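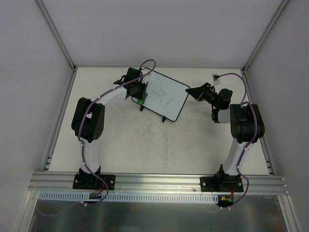 Portable Dry-Erase Boards: Loan and Supply to Schools and Community Learning Centers

Print this page | E-mail this page

Last updated: 27 August 2025

The Wisstead Learning Resources Service supplies portable dry-erase boards to registered schools, adult learning centers, and libraries in the Delalside district. Boards may be borrowed for a single term or purchased outright at the service's contract price. The current range is made by Ebihara and replaces the Nurnon series, which was withdrawn from the catalog in April.

Sizes and finishes

The Ebihara range is offered in two sizes. The lap board is intended for individual use and is supplied in class sets of 19. The group board is intended for use by up to 5 learners seated at one table and is supplied singly. Both sizes have a coated steel writing surface and will hold ordinary magnets. The lap board is plain on one side and ruled on the other. The group board is plain on both sides.

Boards are not supplied with pens. Centers should use low-odor dry-erase markers with a bullet tip. Chisel-tip markers are acceptable on the group board only. Permanent markers, wax crayons, and wet-erase pens must not be used on any board in the range.

Care and cleaning

Writing should be removed at the end of each session with a dry felt eraser or a soft cloth. Marks left overnight may require a damp cloth, after which the surface must be dried before it is used again. Cleaning fluids containing abrasives or bleach will dull the coating and are excluded from the terms of loan.

Ebihara rates the writing surface for 3,000 erasures under normal classroom conditions. A board that shows ghosting before that point should be reported to the service, together with the label number printed on the reverse. Labels must not be removed or covered.

Boards should be stored upright in the carton provided. Stacking them flat with magnets attached will scratch the surface.

Borrowing

Each registered center may borrow one class set and two group boards per term. Requests are accepted from teaching staff and librarians and must be countersigned by the head of the center. Collection is from the Delalside depot. Delivery is available to centers without their own transport and should be requested on the same form.

Boards must be returned clean and in their original cartons by the last working day of the term. Centers that return an incomplete set will be invoiced for the missing boards at the contract price.

Purchase

The contract price for a class set of lap boards is $71, including the carton. Prices for group boards are available on application. Orders are invoiced on dispatch, and payment is due within the period stated on the invoice. Purchased boards may be exchanged if they arrive damaged, provided the service is notified before they are put into use.

Nurnon boards

Centers that still hold Nurnon boards may continue to use them. Replacement frames and corner caps are no longer stocked. Boards with cracked or missing corner caps should be withdrawn from use with younger children and may be handed in at the depot for recycling without charge.

Inquiries

Questions about availability, registration, or outstanding loans should be addressed to Atieno Koech, Equipment Loans Officer, Wisstead Learning Resources Service, Delalside depot. Please quote the center's registration number in all correspondence.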